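Categoría: Proyectos / Informes de seguimiento
Compartido 3 veces · 2 comentarios

Informe de avance al fondo Wudia
Renovación del mobiliario de la sala de trabajo, centro Rulliddale
4/7/26

Responsable: Busisiwe Hlongwane

Objeto del informe
Este documento recoge lo hecho con la segunda parte de la ayuda, 2000 euros, destinada a recuperar las mesas de la sala de trabajo. La primera parte se justificó en diciembre y no se vuelve a detallar.

Trabajos realizados
Se han lijado y tratado los tableros de las mesas grandes. El taller Staniforth hizo el lijado en nuestras instalaciones, con aspiración, y el acabado se aplicó en 2 manos. Entre una y otra se dejó la sala cerrada un día entero. Las patas no se han tocado, salvo en una mesa que cojeaba y a la que se le cambió un taco.

Habíamos previsto barniz brillante. Tras una prueba en la cara inferior de un tablero se descartó por los reflejos, que molestan a quien dibuja o cose junto a la ventana. Se eligió un producto mate del mismo proveedor, Wididix, sin diferencia de precio. El cambio se comunicó al fondo por correo y fue aceptado.

El lijado eliminó casi todas las marcas de rotulador. En uno de los tableros queda una mancha antigua de tinta que había penetrado demasiado; seguir lijando habría rebajado la madera y se decidió dejarla.

Uso de la sala
Los grupos de costura y de encuadernación volvieron a sus horarios en cuanto terminó el secado. El de dibujo lo hizo una semana más tarde por un problema de llaves ajeno a la obra. En total hay 30 personas inscritas entre los tres grupos. Las encargadas de costura señalan que la tela ya no se engancha en el canto de las mesas.

Estado de la superficie
La madera tratada es de tono claro, entre crema y beige, y conserva la veta a la vista. El tacto es liso y el acabado mate reparte la luz sin brillos duros.
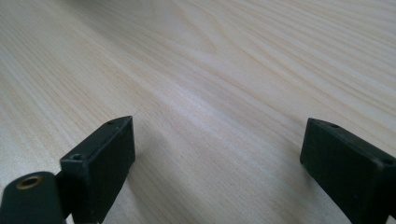 Gastos
La factura de Staniforth y la compra de material están abonadas y se adjuntan en el anexo. Queda por recibir la factura del taco y la mano de obra de esa reparación, de importe menor.

Pendiente
Faltan los protectores de fieltro para las patas y un juego de tapetes de corte. Pedimos mantener abierta la partida de material hasta que lleguen. El siguiente informe incluirá la justificación completa y la revisión del acabado después de unos meses de uso.

Archivado en: Equipamiento, Talleres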